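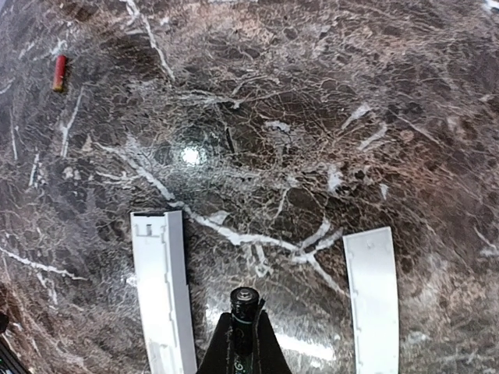
Let the kids do the boring task

Every year the same argument in our robotics club and every year I lose it by being too polite. So, in writing this time.

The argument goes like this. We've got 31 students, two arms, one room after school until 5:30. Half the parents want a competition team. Big arena, loud music, robots throwing things at other robots. The other half don't care as long as somebody is home by dinner. And me, I want them picking up batteries. One battery, off a slippery stone top, into two fingers, upright. Again. Again.

Boring? Sure. Ask Fatima Maluleke, who's in eleventh grade and has done more grasps than anyone in the building. She kept a notebook. 206 tries in October, every one written down, with what she changed before it. Finger pads. Approach angle. Where the lamp was, becuase a polished surface throws a glare right back at the wrist camera and the thing goes looking for an object inside a white blob. No competition rulebook would've taught her that. The arena floor is gray foam. They picked gray foam so that nobody has to think about it.

My problem with the contests, really. They clean up the world first. The Tromitz regional, which we did enter two years running, hands you a box of identical cubes in one color. Nice cubes. Then the kids come back to our room and a round battery rolls away, and a team with a medal has no idea what to do. Engelbert Frei, who coached that team with me, says I'm being unfair and the medal is what got us the second arm. He's right about the second arm. I still think I'm right about the cubes.

And it's not just objects. Contests reward one good run. Three minutes, cameras on, parents yelling. What you learn is how to protect the run. Don't touch the code after lunch. Don't try the new gripper. I've watched a fifteen year old refuse to fix a bug she knew about, on the day, because the bug hadn't cost them points yet. Smart move too. Terrible habit.

A dull task repeated 40 times does something else to a group. Stops being about the big moment. They start arguing over definitions - does it count if the battery is tilted, does it count if a finger grazes it first - and those arguments are the best teaching hour I get all week. I mostly sit there. Gertraud Fuchs from the physics department dropped by during one and stayed til we locked up.

Now the fair complaint, and Hermine Fankhauser made it at the parents' evening better than I can. Kids quit. Some do. We lost a few last winter who wanted the arena and went over to the Drammont club, and good for them, I mean it. A club that bores everybody out the door teaches nothing. So fine, keep one event. One. In spring, optional, and let them take the weird gripper.

But the regular weeks should stay slow. Real things, awkward surfaces, bad light, a notebook. The vote on next year's plan is coming up and the budget sheet has travel on it four times and replacement finger pads zero times. Pads wear out! We're down to our last set.

I'd like that line added before anybody votes.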